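Teveck widens home collection for garment handling

Teveck has moved the garment portion of its manipulation data program out of the lab and into furnished homes, according to a technical update circulated to partners in February. The work is intended to supply demonstrations for a policy that picks up, turns and sets down clothing and household linen in rooms that have not been prepared for a machine.

The company's earlier garment set was recorded at a single bench in its Cowie building. It contained 283 demonstrations, all on plain shirts and towels, under fixed overhead lighting. A policy trained on that set performed acceptably at the bench and poorly elsewhere. The update attributes most of the failures to two sources: printed fabric, where the policy confused pattern outlines with garment edges, and background clutter, where it reached toward objects on shelves behind the work area.

The replacement set stands at 1365 demonstrations. They were recorded by people using hand-held grippers in place of a teleoperated arm. The operator closes the fingers with a pistol-style handle, and a wide-angle camera on the tool records what the fingers approach. Wrist motion and finger opening are recovered afterward and stored alongside the video as the action labels.

Gavin Cairns, who runs the collection side of the program, said the change was made on throughput grounds. "A teleoperated arm gives cleaner action labels, and for rigid parts we would still use one," Cairns said. "With cloth, the operator spends most of the session fighting the delay. Give the same person a hand tool and the motion looks like normal handling within a few minutes. We accept more noise in the pose estimate and get a lot more variety back."

Variety is the stated target. Sessions are assigned by home, and a home is used for one session only before it is retired from the schedule. Operators are told to leave shelves, worktops and floors as they find them. Clothing is taken from whatever is available in the household, with a preference for items that have large prints, contrasting linings or heavy folds. No backdrop is used and no extra lamps are brought in.

Two tools are used per session so that both hands appear in the data. Cloth tasks often need one hand to hold an edge while the other gathers or lifts, and a single-gripper recording leaves the second contact unexplained. With paired tools, each camera also sees part of the other tool, which gives the alignment software a further check on relative position. Tools are tracked by number through a printed code on the mount, and the code is matched to a calibration record before a recording is accepted.

Calibration was the main source of lost data in the first weeks. The mounts are light, and a knock against a door or table can shift the camera enough to spoil the recovered finger position. Teveck now requires a check at the start and end of every session. If the two results disagree beyond a set limit, the whole session is held back for review. The update does not state how many sessions have been held.

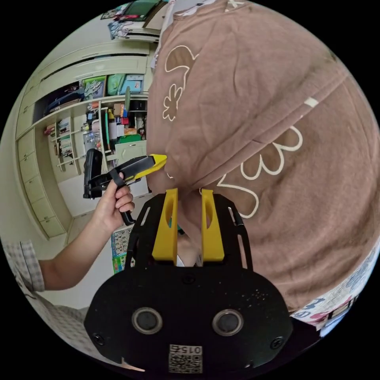 Task structure

The tasks are divided into 8 families in the release notes, covering single-hand grasps, two-hand lifts, turning, spreading, gathering, folding, stacking and handover. Each demonstration carries one family tag and a short text instruction written after the recording by a reviewer who was not present. Cairns said the instructions are kept to everyday wording because the policy will eventually receive requests in that form.

Failed attempts are kept. If a grasp slips and the operator tries again, both attempts remain in the file and the point of failure is marked. The earlier set had been trimmed to successful runs, and the resulting policy showed little ability to recover after a missed grasp. Teveck said recovery segments are weighted more heavily in training, but gave no ratio.

Storage and alignment are handled by Vurnar, an in-house toolchain first written for bin picking. It synchronizes the two camera streams, estimates the motion of each tool and rejects recordings in which tracking is lost for too long. Patterned cloth held close to the camera remains a difficult case. When fabric fills a large part of the view and moves with the hand, the tracker can take it for the fixed background and report that the tool is still. A mask for near-field cloth was added in the current version to limit this.

Household privacy

Residents sign a consent form before a session and receive a list of what will be stored. Framed pictures, paperwork and other personal items are flagged by a reviewer and blurred before the files leave the collection server. Audio is not recorded. A resident can withdraw a session until it is merged into a training release, after which it is excluded from the next one.

Next steps

Training runs on the new set are under way on the Plitamitz platform, a fixed-base unit with two arms and the same finger geometry as the hand tools. Matching the fingers was treated as a requirement from the start, so that contact seen in a demonstration can be reproduced without a separate conversion step. Differences in reach and wrist speed are handled by a filter that removes motions the arms cannot follow.

Evaluation will use 3 homes that contributed nothing to the training data. Each trial begins with a garment dropped on a surface in no set arrangement, and a trial is scored on completion, number of regrasps and contact with anything other than the garment. Trials are stopped by hand if an arm moves toward a shelf or a person. Teveck has not published a completion rate for either the old or the new set and said it would not do so until the home trials are finished.

Collection is continuing in parallel. The current schedule gives priority to dark and mid-tone garments with light printing, which reviewers identified as thinly covered, and to thick items that hide the fingers at the moment of closing. Bedding has been postponed to a later release because the larger pieces extend outside the view of both cameras for much of a typical task.

Teveck, Cowie Building. Contact the news desk | Copyright Teveck. All rights reserved. | Back to top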